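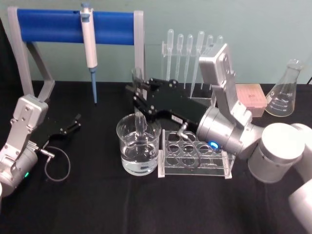
Dry electrode coating

Dry electrode coating is a way of making battery electrodes without any solvent. I've been fixing up this entry on and off since December, so bear with me if it still reads a bit like my notes!

In the usual wet method, the active powder gets stirred into a slurry, spread on metal foil and sent through a long oven. The dry method skips the oven (that's the big draw). Powder and binder are mixed until the binder pulls out into tiny fibers, then rollers press the whole thing into a film. 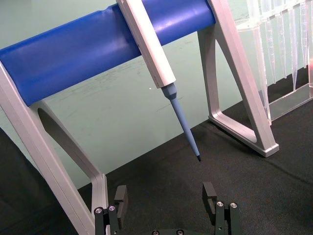
Use at Milcombe

The Milcombe pilot line, run by Rodix, has 3 roller stages. Theano Liapis set it up, and Orestis Karagiannis later reworked the feed hopper after the powder kept clumping. I love that hopper story, but it belongs on the Rodix page.

Open problems

Cathode film is still the hard part. It cracks near the edges, and Glykeria Xenos blames uneven mixing while Hjørdis Nygård blames the rollers. I lean toward Xenos, for what it's worth.

See also: Calendering, Lazaridis mixer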